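**Measuring lizard toe pads from scans — how many per species?**

I'm starting a project on toe pad area in geckos and want to compare species from wet forest and dry scrub. I have flatbed scans of the hind feet, 20 animals from most species but only 33 scans in total for the two rarest. Is that enough, or do I need to go back in August for more? I also don't know whether to correct for body size before or after I average.

Pankaj Garg

**Peter Skála**

Twenty adults per species is fine for a mean. Keep the sexes apart if males are much larger. Take logs of pad area and snout-vent length first, then average within species, then run the regression with the tree included. If you use plain residuals as data in a second test you will get biased slopes — put body size in the model as a covariate.

Measure one set of feet twice, a few days apart, and report the repeatability. I did 100 scans that way and found my fourth toe outlines were much worse than the third.
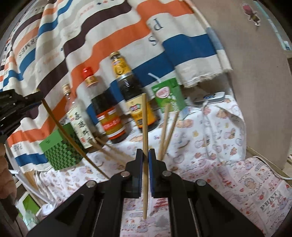 Also check that the scale bar is in every scan. The resolution setting on our scanner reset itself and I had to redo 200 files.

**nwachukwu_r**

More species beats more animals per species. How many species do you have? You didn't say.

**cenon**

same problem here with skinks, following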